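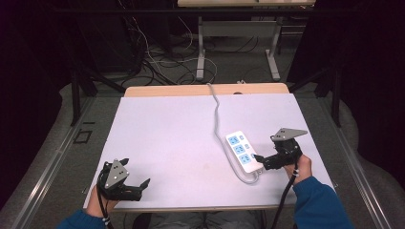 Fig. 7.1 Two hand-held grippers at a power strip. The right one is near the switch.

Home | Contents | Chapters | Labs | Index | Log in

CHAPTER 7
From Recorded Hands to a Running Policy

Print this page | E-mail this page

Where we are. Chapter 6 gave you clean time stamps. Now the pipeline proper - poses in, actions out. Most of the work is bookkeeping and most of the bugs are too.

Two hands, two grippers, one strip. Simple enough to watch. For the software it is four streams that have to agree: left pose, right pose, left opening, right opening. Plus video. If one stream slips, the policy learns to close on air.

7.1 What the tracker gives you

Each gripper in Fig. 7.1 carries a gray plate with dark markers on it. The tracker solves for the plate. You don't want the plate, you want the fingertips. So there is a fixed transform from plate to tip, measured once per tool, stored in the tool file. Get it wrong by a little and everything still looks fine in the viewer. Then you replay on the arm and it presses next to the switch.

The Nokoleo toolkit, used in all the labs in this book, keeps the transform under tool/tip_from_plate. Left and right are separate files. Do not copy one to the other and flip a sign. Students at Skistasbridge did this in the May course and lost 77 episodes to it.

Dropouts next. A plate turned away from the tracker gives no pose. Short gaps, 2 samples or less: interpolate. Longer: mark the span invalid and let the loader skip it. Never fill a long gap with the last good value - the policy reads that as "hold still", and will hold still.

7.2 What the tool camera gives you

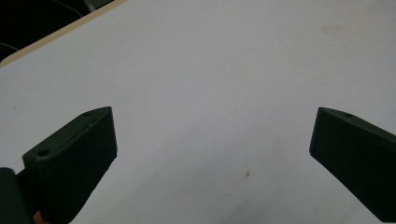 Fig. 7.2 View from a gripper camera, fingers open over a white tabletop.

No object between the fingers here. Keep frames like this one. They teach the network what open looks like, and they are handy for checks. The finger edges should land on the same pixels every session, when the opening is the same. If they moved, the camera mount moved. Run the edge check before you train, not after.

White table, plain light, hardly any texture. Bad news for visual odometry, which needs corners to hold on to. A small brown speck is not much of a landmark. So in this chapter pose comes from the plates, and teh image is used for the policy input only. Chapter 9 drops the plates and pays for it.

7.3 Lining it all up

Resample everything to one clock. We use the camera clock, becuase frames can't be interpolated and poses can. The Drarwood set for this chapter has 1,000 episodes. Start with 100. If the loader chokes on those it will choke on the rest.

Order of work:
- load raw streams, check lengths
- apply clock offset
- plate to tip, both hands
- mark gaps
- write out, one file per episode

Arnaud, the planner from Chapter 4, comes back in 7.5 for replay. Keep your config from that lab. You will need the joint limits.

12 comments | 31 shares

Previous | Next | Back to top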